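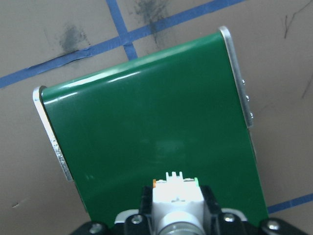
Zestine Recipe Cards

A data set of 2,898 home recipes, typed up from handwritten index cards and church cookbooks. Maintained by Carter Desjardins.

What's in it

One row per recipe, in a single CSV file (UTF-8, comma separated). Columns:

card_id – number assigned at typing
title – as written on the card, spelling kept
ingredients – one string, items split by semicolons
steps – free text
oven_f – oven temperature in Fahrenheit, blank if the card gives none
source – "koltent" or "teltico"

The Koltent cards are mostly baking. The Teltico cards lean toward canning, pickles and soups, and 800 of them have no steps at all, only ingredients.

Known problems

Amounts are not normalized. "1 c.", "1 cup" and "a cupful" all appear. Can sizes follow old labels such as No. 2 and were left alone. There are 60 duplicate titles, though the recipes under them differ, so don't drop rows by title. In 12 rows the oven temperature was hard to read and is marked with a question mark, which means oven_f will load as text unless you handle it.

Canning times come straight from the cards and have not been checked for safety. Don't cook from them.

Changes

August – fixed broken semicolons in the pickle recipes, reported by Ó Dálaigh. Card IDs did not change.

License

CC BY 4.0. Please cite as "Desjardins, Zestine Recipe Cards".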